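## Felt pads vs bare fingers on thin rods - results so far

**dmamani** - Nov 18, 2024

We've been collecting hand-held demos at Omesley for the rod grasping task, and I finally have enough to compare pad types. 1716 demos kept out of 2000, all on the same white table. We trained one policy per pad type and ran each for 20 trials. Felt got the rod 17 times, bare fingers 11. The policy only sees the gripper camera.
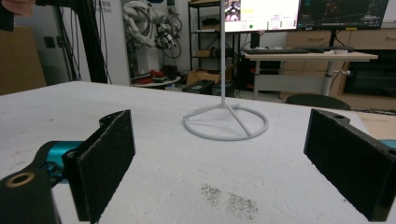
*Felt pads fitted, fingers open, printed stand on the table.*

Most of the bare finger failures were the rod rolling out as the fingers closed. With felt it mostly stayed put.

**ezapata_toledo**

Nice gap, but 20 trials is thin. Did you use the same start positions for both? When we did this in May, moving the stand a few centimetres changed our numbers more than the pads did.

**dmamani**

Same five start positions, four trials each. I can post the table.

**Gemuvden**

I don't think this tells you much about felt. Black pads against a white table are easy to see, so the policy may just be better at judging where its fingers are. Try bare fingers painted matt black.

**dmamani**

Don't agree it's all visual. The rolling happens after contact, and the approach looked fine in both sets. But I'll run the painted version.

**ezapata_toledo**

I'm with Gemuvden on this one. A slightly off-centre approach can look fine and still roll the rod. Also, what did you throw out of the 2000?

**dmamani**

Mostly tracking loss, plus a few where the stand tipped over. I'll put the split by pad type in the same table.

**Dudetti**

Please do - if most of the rejects were bare finger demos, that policy trained on less data.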